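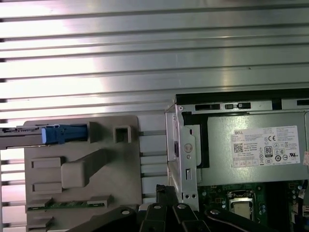

Pre-run check, gripper trials, strip-down cell
Filled in by Garba Briggs, checked over by Ieva Mägi, March

I've typed my comments under each item this time because my handwriting on the last sheet was a disgrace and Ieva spent half the morning asking me what "wnst lkge" meant. (Wrist linkage.) Same checklist as before, with the two extra items at the end that came out of the Hastden trial.

What's being compared: the Rurkex two-finger on the current arm, against the Igwe one we had on last month. Same arm, same controller, same wrist camera. Job is the desktop strip-down, starting with reaching in between the bracket and the power supply.

SECTION A – BEFORE POWER

A1. Emergency stop, cell side and desk side. Press, twist, reset.
OK. The desk one is stiff to twist back. I did it three times to be sure and it's fine, just annoying.

A2. Donor PC unplugged, mains lead out of the room.
OK. Lead is on the hook by the door. I know I go on about this one, but there's a Dell supply in this machine and it stays shut. We are not opening power supplies with the arm, or with anything else for that matter.

A3. Donor PC left to stand after unplugging, power button held in.
OK. Done first thing, before I'd had any tea.

A4. Sharp edges on the chassis noted.
COMMENT. The cage round the power supply is stamped sheet metal with little holes and tabs along the edge, and I don't trust those edges an inch. Gloves on for any hand adjustment in there. I've also told the controller to treat the whole side wall of the cage as keep-out, with a bit of margin. Ieva thinks my margin is too generous. She may be right, but it's my knuckles.

A5. Loose screws, washers, offcuts cleared from the work area.
OK. Swept twice. Found a screw from the Igwe run under the bench, so whoever did A5 last time (me) didn't look very hard.

SECTION B – GRIPPER AND WRIST

B1. Mounting bolts at the wrist flange, torque check.
OK. All clicked, paint marks lined up.

B2. Linkage bolts on the gripper, visual and by finger.
OK. None of the bolt heads moved under a finger. On the Igwe I was nipping these up every other run, so that's one point to the Rurkex already!

B3. Finger pads, wear and fit.
COMMENT. Slight shine on the left pad. Doesn't fail, but please look at it again after the next batch. I'd like to know if it's wear or just something it picked up.

B4. Full open and close, unloaded, at slow speed.
OK. Smooth both ways. It's quieter than the Igwe too, though that isn't on the form and I've nowhere else to put it.

B5. Grip force limit set and confirmed on the controller.
OK, changed. Was 70 percent, now 67. Ieva asked for it after the catch test on the scrap plastic, where 70 left a mark you could feel with a nail. At 67 it didn't. Don't put it back up without asking one of us.

B6. Cable run from gripper to arm, no snagging through full wrist rotation.
OK. I've moved one tie further up. Watch it if you take the wrist round past the home position, there isn't masses of slack.

SECTION C – CAMERA

C1. Lens clean.
OK now. There was a thumbprint. It was mine.

C2. Camera bracket tight, no shift since last calibration.
OK.

C3. Fingertips visible in the camera view.
OK. This is where the Rurkex is a mixed bag, mind. You get the fingertips and both links in view, which I love for seeing where you are, but the gripper does fill a good chunk of the bottom of the picture. When you come in over the board you lose sight of whatever's directly under the links. The processor and socket are still clear from where we start, so I've passed it, but I wouldn't want to go for a small connector low down without a second camera.

C4. Glare and reflections.
COMMENT. The ribbed metal behind the parts throws a lot of light back, nearly white across the middle. My eyes cope. The edge finder I'm less sure about, what with all those thin dark lines between the ridges – they look an awful lot like the sort of edges we've asked it to find. I've asked for a sheet of matt card to try behind the chassis. Not a fail, but I want it looked at before we start comparing scores between grippers, or we'll just be comparing lamps.

C5. Target features easy to pick out.
OK. The blue latch tab on the plastic bracket is a gift, you couldn't miss it. The supply label is less use. You can make out DELL and the big marks but most of the small print is too small to read from here, so part numbers still get typed in by hand before the run.

SECTION D – MOTION

D1. Speed limited for first approach.
OK. Slowest setting, thumb on the stop.

D2. Approach path clear between bracket and power supply cage.
OK with care. It's a narrow gap. Go down straight and don't let anyone jog sideways once the tips are level with the cutout low on the cage wall. If you've gone wrong by then, come up and start again. It costs you seconds.

D3. Contact stop tested on foam block before going near the board.
OK. Stopped where it should, 2 tries out of 2.

D4. Return to home with no contact.
OK.

SECTION E – ADDED AFTER HASTDEN

E1. Controller profile matches the gripper fitted.
FAIL, then OK. Glad we added this one. The Rultach controller had come up with the Igwe profile still loaded, so it believed the fingers were shorter than they are. That would have been a nasty surprise on the first reach down. Correct profile loaded, arm restarted, B4 and D3 done again from scratch. Could we please have the profile name on the start screen in big letters?

E2. Second person has read the sheet and agrees.
Agreed, with two notes. – I.M.
1. Keep-out margin on the cage: I'd trim it a little for the next run, otherwise we'll never reach the left side of the board. Happy to leave it for this one.
2. Left pad, B3: I had a look with the magnifier and I think it's wear. Spare pads are in the top drawer, please log it if you swap them.

Fine by me on both. I'll trim the margin when the card's up and we've redone C4, so we only change one thing at a time. Signed off for slow-speed runs only, and the Igwe goes back on once this batch is done, with a fresh copy of this sheet. G.B.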